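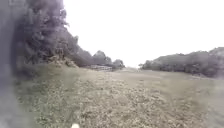
Wamcombe Leaf Mould Bin, Large

Product code 827

Home > Composting > Bins and Cages > Leaf Mould

In stock, sent out within 6 working days

If you have ever stood at the back door in November with a rake in one hand and a cup of tea in the other, wondering where on earth all those leaves are meant to go, then we think you will get on very well with this bin. It has been in our range longer than almost anything else we make, and it is still the one we end up talking about most when people ring us for a chat about their gardens.

Leaf mould is lovely stuff. It is dark and crumbly, it smells like a wood after rain, and it costs you only a bit of raking and a good deal of patience. The trouble with piling leaves in a corner is that the first decent wind takes them straight back across the lawn (we speak from experience!), and black sacks do the job but look miserable behind the shed for two winters. A proper open-sided bin keeps everything together, lets the air and the rain get in, and can be left alone until you want it.

What you get

Four mesh side panels, galvanised
Four corner posts with pointed feet
One lift-out front bar
A bag of clips, with a few spares
Printed instructions

Size and weight

Width: 90 cm
Depth: 90 cm
Height: 90 cm
Holds: 729 litres when full to the top
Weight: 6 kg

Putting it together

Choose your spot first, and do give it a bit of thought, as a full bin is a heavy thing and you won't fancy moving it. Bare soil or rough grass is best, so the worms can find their way up. A shady corner suits it nicely — leaves dry out quickly in full sun, and dry leaves just sit there. Push the four posts in until the collar meets the ground, hang the panels on the hooks, and snap a clip over each join. The front panel hooks on last and comes away by itself when you want to get in with a fork. You don't need any tools, though a rubber mallet is handy on stony ground.

Filling it

Oak, beech, hornbeam and hazel all rot down beautifully and need no help at all. Sycamore and horse chestnut are tougher and will be ready sooner if you run the mower over them first. Holly, laurel and other evergreens can take three years, so we'd put those through a shredder or keep them out altogether. Tread the leaves down as you go, water them if they feel papery, and top up as the heap sinks, because sink it will — a bin filled to the brim in autumn may well be down by half come April.

After a year you will have a rough mulch, very good round shrubs and under hedges. Leave it for two and it should be fine enough to sieve into seed compost.

Goes well with

Brusivis wide-tined leaf rake, 56 cm head
Novon jute leaf sacks, pack of 6
Tatlı hand sieve, beech rim
Wamcombe fitted bin cover (for very windy plots)

Questions we are often asked

Can I join two together? Yes, and plenty of people do, with last year's leaves in one side and this year's in the other. Order a second bin and leave out one of the panels in the middle.

Will it rust? Not for a good many years. You may see a little colour at the cut ends of the wire, and that does no harm.

Can I put kitchen peelings in? We'd rather you didn't. The mesh is open and mice are no fools.

Customer rating: 4.7 out of 5, from 174 reviews

Delivery and returns

Your bin arrives flat in one long box, and the courier will leave it in a porch or shed if you tell us at the checkout. If it isn't right for your garden, send it back unused within 56 days and we will refund you in full. Spare clips and single panels can be ordered at any time.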